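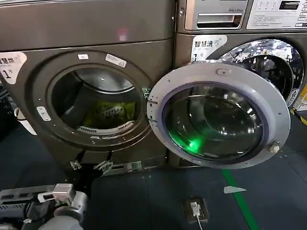

## 1/ Laundry set, July

Pirnora is collecting demos for one skill: get the green bag out of the drum. Door starts open. Target is 40 clean episodes per machine.

## 2/

Count so far is 311 kept. Csaba Bognár reviews every episode and drops anything with a stall over 30 frames – mostly wrist hesitation at the rim.

## 3/

Glossy door glass is hard on the depth channel. We keep those episodes and mask depth inside the ring. The Horketti labels store the mask separately.

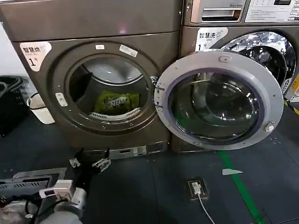 *Gripper low and left of the open door, fingers apart, green bag in the drum.*

## 4/

Next: same task, door half closed. Split goes up with the Idusel loader config.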